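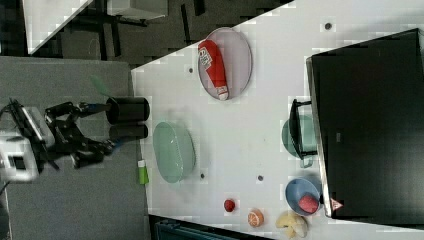

Darholm Play Kitchen Dinner Set

We love this one! The Darholm set gives little cooks plenty to serve, stir and share, in cheerful colours that hold up to daily use (we've had a set in the shop since last December and it still looks great). The pieces are sized for small hands – lovely for kids who like to lay the table before anyone's allowed to eat.

Made by Cletia
Item no. 809
Weight: 578 g
Suits ages 2 and up
Hand wash in warm soapy water

Pairs beautifully with the Tedeo market stall, if you've got the room for it.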